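Wemdale Match and Training Soccer Goals

Sizes: 12 ft and 16 ft wide
Sold as: single goal or a set of 2
Net included: yes
Anchors included: yes

If you have ever stood on a damp field at eight in the morning, holding a goalpost in one hand and trying to read a folded instruction sheet with the other, then you already know why we spent so long on the way this goal goes together. The Wemdale started out as our own club goal, made for our own Saturday-style kickabouts and after-school sessions, and we only began selling it when visiting teams kept asking where they could get one (which was very flattering, and we have tried to deserve it ever since!).

The frame is steel, powder coated in white, and it comes in sections that push together and lock with a spring button. There are no loose bolts to drop in the grass. The sections for the posts and the crossbar have colored rings at the joints, so you match blue to blue and yellow to yellow and work your way around. Two adults can have the goal standing before the kids have finished finding their shin guards, and one patient adult can manage it too, though we would ask you to get a second pair of hands for the lifting part.
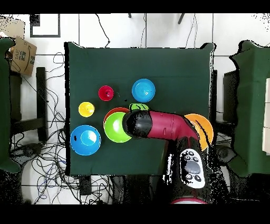 The net deserves a few words of its own. We use a knotless net from Mahuika, and we have stayed with it through several seasons because it hangs nicely and doesn't snag on studs the way our old ones did. It attaches with hook-and-loop straps along the posts and bar, and with a weighted cord along the ground at the back. You'll find more straps in the bag than you need. Please keep the spares, as straps have a way of wandering off by October.

Choosing a size

The 12 ft goal suits younger players and small-sided games, and it is also the one most families choose for a backyard. The 16 ft goal is wider and a bit deeper at the base, and it feels much closer to the real thing for a growing goalkeeper who has started to complain that the little one is too easy. If you coach more than one age group and can only buy one size, we usually suggest the smaller goal. Older players can always use it for finishing practice, and a big goal can be pretty discouraging for a small keeper.

Check your league's rules before you order for match play. Leagues differ on size more than you would think, and we would much prefer to answer a few emails beforehand than to see you pack a goal up and send it back.

Anchoring

Every Wemdale goal comes with Sekura ground anchors, and they must be used every single time the goal is up, even for a short practice on a calm day. On grass, screw the anchors in fully at the back bar and clip the straps over. On turf or indoor floors, where you can't use anchors, you will need the Sekura weight bags, which are sold separately and should be filled with dry sand. Never let anyone climb or swing on the crossbar, and lay the goal flat or take it down when you are finished.

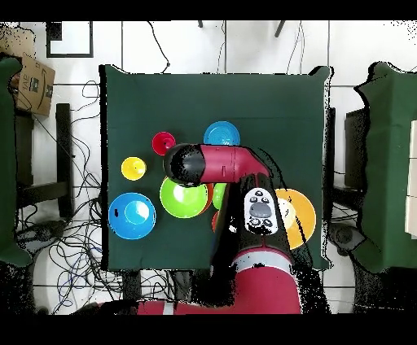
Carrying and storage

The whole goal packs into one long bag with a shoulder strap and a handle at each end. It fits across the back of most station wagons with the seats folded down. The bag is roomy on purpose – we have all fought with a tent bag that only fits the tent once – so you can be a little careless with the net and still get the zipper closed.

Let the net dry out before you put it away for the winter. Wipe the frame with a soft cloth and touch up any deep scratches with the small bottle of white paint in the side pocket. A drop of light oil on the spring buttons at the start of the season keeps them moving freely.

Testing

Before we settled on the current joint, we fired 2,000 shots at a sample goal with a ball machine, then took it apart and put it back together to see how the buttons were holding up. The joints stayed tight. The paint on the crossbar did get scuffed, and yours will too, especially if your team hits the bar as often as ours does.

Spare parts and delivery

Nets, straps, anchors and single frame sections can all be ordered on their own, so one bent post doesn't mean buying a new goal. Tell us the ring color when you order a section and we'll send the right one.

Goals ship from our warehouse in Mumgate in one long carton. It is heavy, so please have someone at home to help bring it in.

Also available: Wemdale rebound net, Sekura weight bags (pair), Mahuika replacement net in 12 ft and 16 ft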